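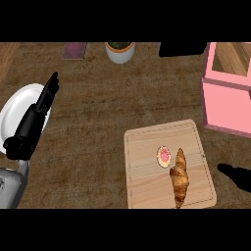 Questions people ask me about the Galtgate border talks

I've been writing about the Erum and Osei border for long enough that my inbox fills up every time the two sides sit down together. Most of you ask the same things, so I've put my answers in one place. These are my own views, and plenty of you will think I'm wrong!

Last updated 2023-03-13

What are the talks about, in one paragraph?

Water and a road. The river runs down out of Erum, both sides farm along it, and the only paved road through the valley crosses the line twice. Everything else (the flags, the maps, the shouting about whose grandfather planted what) gets piled on top of those two things. If you settled the water and the road tomorrow, you'd still have an argument, but I think it would be a much quieter one.

Why Galtgate?

It was the one town both delegations would agree to sleep in. It has a decent hotel and a terrible airport. I've been twice and my bag has made it once.

How many people live in the disputed strip?

The last count both sides signed was 1,632. You'll see bigger numbers from Erum and smaller ones from Osei, and I don't use either. I know it sounds tiny next to the amount of ink spilled over it (mine included), but if your house is one of the ones on the line, it's the whole world.

Didn't they already sign something in September?

They did, and I was far too excited about it at the time. Go back and read my post if you want a laugh. What they signed was a promise to keep meeting, plus a prisoner list with 107 names on it. The list was the good part. People went home to their families, and I'll take that over a handshake photo any day. The rest of it was mostly about who chairs which meeting.

What is the Vestetti line?

The old survey line, drawn before either country had its current government. Osei says it's binding. Erum says it was only ever meant for taxing sheep. I've read the survey report, all 502 pages of it, and I'm sorry to tell you that both of them can find a page to quote.

Are you on Osei's side?

I get this one a lot, usually in capital letters. I think Osei has the better case on the road and Erum has the better case on the water, and I've said so since I started this site. Readers from both places write in to cancel me on the same afternoon, so make of that what you will.

Who is Yaw Annan and why do you keep quoting him?

He ran the valley water office for years and now writes letters to newspapers, very good ones. I don't agree with him about the dam. I do think he knows where every pipe goes, and I wish more of the people at the table did.

Will there be monitors?

Erum asked for 1,000. Osei offered none, then said it might think about a few on the road crossings only. My guess is that we end up with a small group and a long fight over what color their vests are.

Can I reprint your posts?

Sure, just keep my name on them and don't change the headline. Email me first if it's for a book.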